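To: Postik perception and control list
Subject: Re: Leaf contact checks in the watering task, release 2

The Tralomia working group thanks the Leinonen site for its message and offers the reply below. List members who maintain their own planner configurations are asked to read the section on the keep-out volume before they update.

On the matter of leaf contact, the Leinonen site wrote:

> Since moving to release 2 we see the planner reject most approach
> paths to the pot. The log gives "target inside keep-out volume" and
> the task ends before any motion is sent. The same layout planned
> without trouble under the earlier release. We have not changed the
> camera calibration. Is the new plant model meant to treat every leaf
> as a solid obstacle? If so, we do not see how a low grasp on the pot
> can ever be accepted, as the leaves hang over the rim.
>
> We would also like to know whether the object labels from the wrist
> camera and the fixed camera are merged before or after the volume
> is built.

The short answer to the first question is no. Leaves are meant to be soft obstacles, with a cost for passing through them and no hard rejection. The pot and the watering can are solid. In release 2 the segmentation step assigns one label to the plant and pot together whenever a leaf crosses the rim in the wrist view, and the whole cluster then inherits the solid setting. We have reproduced the fault on the Tralomia bench with the layout used for our regression runs.
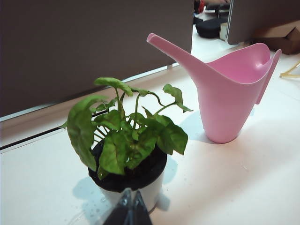 Wrist camera, low approach to the pot. One leaf hangs over the left rim.

With the wrist camera alone, the fault appears on every run in which a leaf overlaps the rim. Of the 2,271 stored wrist views in the Jetness test set, those with a clear rim are labeled correctly and plan as they did before. We therefore believe the planner itself is sound and that the error lies entirely in the labels it receives.

On the second question, labels are merged after the volume is built. This was a deliberate choice in the first release, made to keep the wrist loop fast, and it is the reason the fixed camera does not correct the mistake. The working group now considers that order to be wrong for plants and proposes to reverse it.

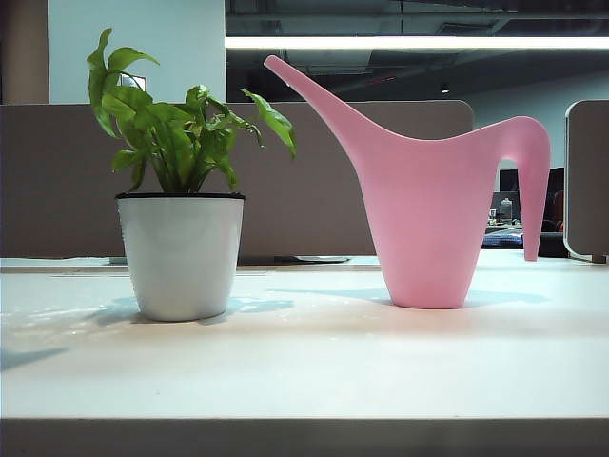
Merging the labels first costs 200 milliseconds per planning cycle on our hardware. The cost is paid once, before motion begins, and does not affect the control loop. The side view gives the merge step a good basis for separating foliage from container: the thin black rim along the top of the white pot can serve as a boundary, with everything above it passed to the soft class. It also gives the planner the open stretch of desk between the pot and the can, into which the long leaf on the right droops toward the spout. Under the present settings that leaf would extend the solid volume nearly to the can and close the space to any path. Under the proposed order the space stays available at a modest cost.

Until a corrected release is ready, sites may set merge_before_volume to true in the perception file and leave all other values unchanged. Please do not lower the keep-out margin as a substitute. The same margin applies to the watering can, and reducing it weakens the check on the spout and the handle.

Sites that try the setting are asked to send the planner log and the label output from both cameras to this list. Logs without the label output are of limited use to us in this case. The change will be proposed for general adoption in July.

Tralomia working group
for the Postik project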